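**Prillent 600 bench oil**

A hard-drying oil for worktops, benches and table tops in bare or previously oiled wood. Made by Promberg. Clear, satin finish, low odour. Supplied in a 600 ml tin with a screw cap.

Apply with a lint-free cloth along the grain. Leave for 8 minutes, then wipe off all surplus. Two coats are enough for most tops; end grain may take a third.
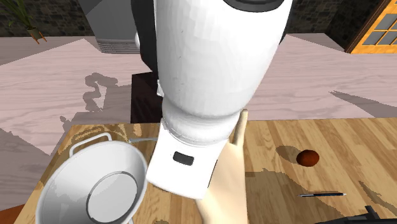
Leave 8 hours between coats. Light use is possible the next day. Do not stand hot pans or wet glasses on the surface during the first week.

| Item | Value |
|---|---|
| Contents | 600 ml |
| Coats | 2 |
| Solids by weight | 73% |
| Finish | Satin |

Not suitable over varnish, wax or paint. Sand these back to bare wood first.
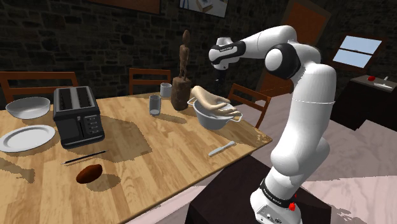
Oily cloths can catch fire without a flame. Soak them in water and dry them flat outdoors before disposal.

The Skevard pad set is sold separately. For trade orders, write to Shazia Afridi at the Magsi counter.

Sheet revised Dec 20, 2023.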